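Wisoseck Community Allotments — Site Management Meeting, Minutes
4/18/24, Pridska Hall, side room

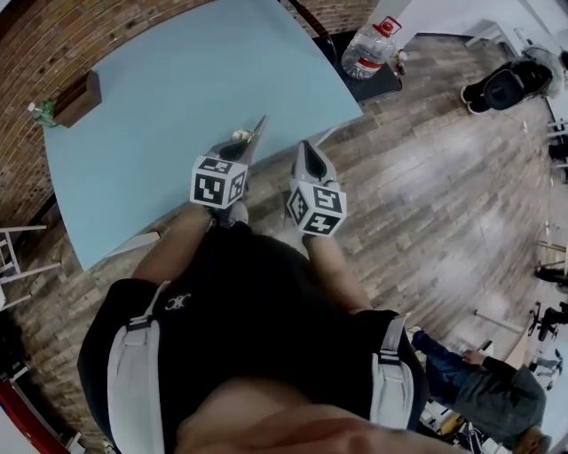

Light blue table, hand-held grippers in use.

Chair: Vasiliki Tsolakis
Apologies: received from two plot holders on the Vostolside boundary.

1. Previous minutes
Accepted with one correction. Item 6 should read "standpipe C," not "standpipe D."

2. Water supply
Static pressure at standpipe A was recorded at 51 psi, against 69 psi at the meter. The loss is attributed to the old galvanized run under the center path. Two options were discussed: replace the full run in polyethylene, or bypass the section between standpipes A and B only. The bypass was preferred on cost. Trench depth is to be below the frost line; the chair will confirm the local figure before any digging is booked.
Hose timers remain prohibited on standpipes B and C until the work is complete.
Action: V. Tsolakis to obtain a second quote for the bypass.

3. Plot rents
The current rent is $192 per full plot per year. No increase for the coming season. Half plots stay at half rate. A request to pay in installments was agreed — up to 4 payments, the last due in June.

4. Compost bays
Bay 2 is still taking woody material that should go to the chip pile. Internal temperature readings have been irregular and the bay is not to be emptied yet. Bay 3 is finished and may be drawn from, one barrow per plot. New wording for the signs was read out and approved with "no bindweed roots" moved to the top line.

5. Vostolside fence
The lower rail is rotten along the stretch behind the Đào plot. Temporary wire has been fixed. Permanent repair was deferred until the boundary drawing is found. The copy in the hall cupboard shows the fence on the wrong side of the ditch.
Action: chair to ask the county office for a stamped copy.

6. Shed keys
Key register does not match the number of keys cut. All holders to show their key at the next work morning. The padlock will be changed if any key is unaccounted for.

7. Any other business
Seed potato order closed. Late requests go on the Pridska list — collection only, no delivery.
A complaint about bonfire smoke was noted. Existing rule stands: no burning before dusk.

Next meeting: June, same room. Date to be posted on the gate.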